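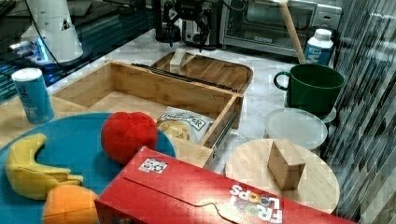 Oiling and Maintaining Wooden Kitchen Pieces

These instructions cover unfinished or oil-finished cutting boards, trays, drawer boxes and utensils. They do not apply to lacquered or varnished pieces, which should only be wiped clean.

Materials
Food-grade mineral oil, 8 ounces
Sandpaper, 320 grit
Two lint-free cotton cloths
Mild dish soap

Step 1. Wash
Wash the piece by hand with warm water and a small amount of soap. Rinse both faces. Do not soak. Stand the piece on edge overnight so that air reaches both sides.

Step 2. Sand
Washing raises the grain. Sand lightly along the grain until the surface feels even, then wipe off the dust with a barely damp cloth. Let it dry for an hour. On bamboo, use light pressure, as the strips can splinter at the ends.

Step 3. Apply oil
Pour a small pool of oil on the surface and spread it with the first cloth. Cover the end grain twice. Coat both faces even if only one is used; a board oiled on one side tends to cup. On drawer boxes, keep oil off the metal slides and any glued labels.

Step 4. Wait and wipe
Leave the oil for at least four hours. Wipe off the excess with the second cloth. If dry patches show, repeat step 3 on the whole piece. 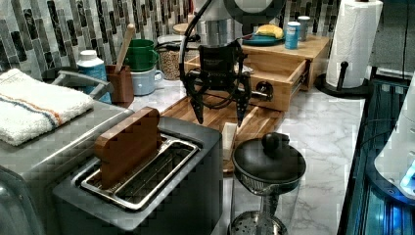 Can olive oil be used in place of mineral oil?
Vegetable oils such as olive oil turn rancid in the wood and leave a sticky film. Use mineral oil or a board oil sold for food contact.

Schedule
Oil a new piece once a week for the first month, then once a month. Pieces kept near an oven or other heat source dry out faster and may need it more often. In a humid August the interval can be longer. Test with a few drops of water: if they bead, the finish is still good; if they soak in and darken the wood, oil again.

Storage
Store flat pieces upright with a gap between them. Keep the oil bottle closed and away from the stove.

Last updated February 8, 2020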